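Section 6. Appliance doors

Minttu Pitkänen, Gromevthorpe set-up guide, June 2024

Read this before you set the Brudeo arm to any kitchen chore. Opening a door and reaching inside is still hard for a machine. Treat it as a supervised task. The Brudeo cannot yet be left alone with it.

1. Stand the appliance on a firm surface and push it back until it no longer slides.
2. Open and close the door by hand to check that it swings freely.
3. Record 28 openings with the hand-held grippers before the first arm run.

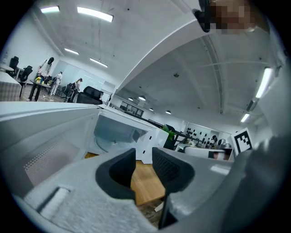 4. Start the arm at its lowest speed. In our own April trials with a microwave it managed 19 openings out of 28. Most of the misses were doors left half open.
5. If the arm misses twice in a row, stop it and go back to step 3.

Note: Fridge doors have a seal and need a steadier pull. Record them as a separate chore, using both grippers.
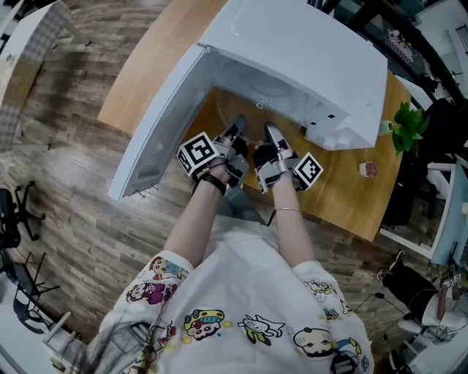 Fig. 2. Both grippers at the open door of a mini refrigerator.

6. Keep both grippers inside the door opening until the reach is finished, then draw them back together.

Caution: Do not ask the arm to carry hot food, open drinks or glass. Kauko Leinonen's tests at Pidov covered empty appliances only.

For loading and wiping, see Section 7. Neither is ready for daily use.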